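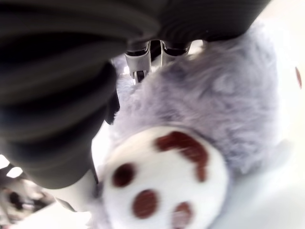

Someone called Wernari replied to my last post asking why the gripper didn't just let go when I hit stop, and wasn't that the whole point of a stop button. Fair question! It's going to take me a few posts, sorry in advance.

Short version: stop means stop moving. It doesn't mean open. On our arm the fingers hold whatever grip they had when the power to the motors drops, so a heavy part doesn't land on your foot. Great for heavy parts. Less great when the thing you grabbed is mostly fur.

What went wrong on Friday – the arm was doing a plain pick and place with the plush toy, soft ribbed gripper, a job it had done all week. It closed, it started to lift, and the grip force just kept climbing. The limit was set to 7 newtons. The log says 40 by the time I got to the button.

So now it's stopped, squeezing, and I'm standing there with my hand halfway to the toy like an idiot. DO NOT DO THIS. If the controller restarts while your fingers are in there, you find out what 40 newtons feels like. I pulled my hand back and went for the release lever. Took me 2 tries because it's stiff and I'd only ever used it in the training.

The cause, as far as I can tell: long fur fools the contact check. The fingers sink into the pile, the sensor reads "nothing here yet", and the Pelura control script says okay, squeeze harder. By the time it felt something solid it had already blown past the limit, and the limit was only being checked at the end of the close. Who wrote it that way? Me. In a hurry.

Things I've changed so far. Force limit gets checked the whole time the fingers are closing. Closing speed is down to 80 percent of what it was. And there's a bright tag on the release lever so I can find it without thinking.

Somebody else asked if the toy survived. Seams are fine, stuffing's a bit lumpy on one side. I'm calling it a win.

Still open: the restart thing bugs me way more than the squeeze. After a stop it should wait for me to press reset before it does anything at all, and on ours there's a setting that skips that. It was on. I've turned it off on our arm and I'm checking the other one in the Zilside room tomorrow.

If you run soft grippers on fuzzy stuff, go look at when your force limit gets checked – and tell me what you find, I want to compare notes before we start the longer runs in June.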